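Home > Local Business > Laundry & Textiles

Search this site Go Enter keyword

Cerneck laundry adds second folding table

14/12/2025

The Cerneck shared laundry has put a second folding table into use for small flat items such as dish towels and cleaning cloths. The table was supplied by Arkeo and is 700 mm deep, the same as the one installed in May. 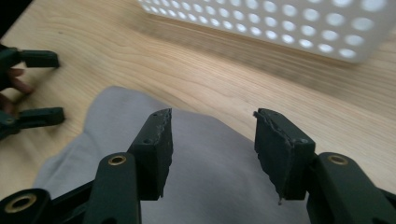
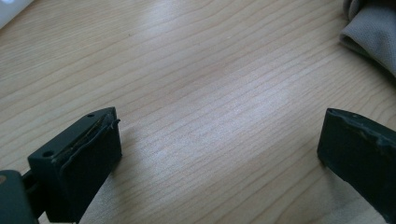
Regular users had asked for a pale top, and the laundry's notice says lint and loose threads are easier to find on light wood, according to a message from Ibrahim, who adds that the old dark counter had to be wiped twice before white items went on it. The notice asks users to shake out crumpled cloths, lay them flat, smooth them from the center outward and fold in half twice. Stacks are limited to 20 pieces.

Femomel, which runs the laundry, logged 709 loads last month. Folding is free with any wash. Table time is limited to 20 minutes when others are waiting.

Tags: laundry, folding, tables

Comments (3)

Femomel_user: Is the limit per load or per person? I usually have 2 machines going.

gray socks: Per load, it's on the sheet by the door.

T.: Fold in thirds if your shelf is narrow. Halves stick out over the edge.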